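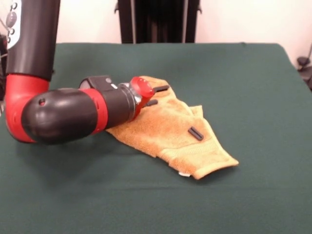
Why do riders keep missing the connecting bus when both services are running on time?

The printed timetable allows for the walk between the platform and the bus bay, but it makes no allowance for the elevator, the crossing signal, or the short pause most people take to find the right bay.

4.2 Walking time at the Norelano interchange

We came to this part of the study a little sideways. The original plan was to look only at the buses themselves, and whether the feeder routes out of Norelano left when the timetable said they would. They mostly did, and we would like to say so plainly, as the drivers have taken a fair share of the blame over the years. What kept coming up in our conversations with riders was the stretch in between, from the train door to the bus door, and so we went back and gave that stretch a section of its own.

The interchange was laid out in 2007, when the rail line ended there and every feeder bus pulled up along the station wall. The Drastura extension moved the platforms to the far side of the road, and the bays stayed where they were. The transfer allowance in the timetable stayed where it was too. As far as we can tell from the planning notes we were able to read, the value was simply carried forward from one edition to the next, which is an easy thing to do when a timetable has hundreds of other values that need looking after.

To see what the walk is like in practice, we asked riders to fill in a transfer card during the morning and late afternoon in March. The card had a space for the time they stepped off the train, a space for the time they reached the bay, and a few lines for anything they felt like telling us. We received 537 usable cards. Cards with a missing time were set aside, although we read the comments on them all the same, and several of those comments shaped the way we think about the results.

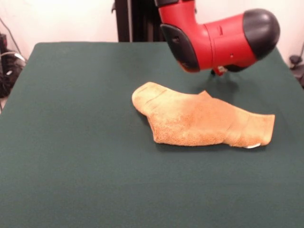 Figure 2. Orange-tan textile item on a table covered in dark green cloth, with a red and black robot arm above and behind it.

The comments fall into a pattern that will be familiar to anyone who has changed at Norelano with a stroller or a heavy bag. The stairs are quick and the elevator is slow, and the rider who needs the elevator then tends to arrive at the crossing just after the walk signal has ended. Each delay is small. Put together, they are enough to lose the Gebru bus, and in the evening the next one is a long wait away.

Bastian Fröhlich suggested to us, in a very kind set of notes on an earlier draft, that we should treat people who run for the bus as a separate group. We tried this and found it hard to do fairly, as many riders told us they walk on some days and run on others depending on the weather and their knees. We have kept everyone together in the main comparison and we ask the reader to bear in mind that the quickest times include some running.

We also compared the cards with the fare records for the same period, which hold 3508 transfers from rail to bus. The records cannot tell us how long anyone walked, only when a fare was tapped on the bus, and a rider who reaches the bay early still taps when the doors open. They are useful mainly as a check on which routes people were trying to catch. On that point the two sources agree well, with one exception: riders heading for Dreltum are thinly represented in the cards. Their bus leaves from the bay farthest from where the cards were handed out, and we would place a second table there if we were doing the work again.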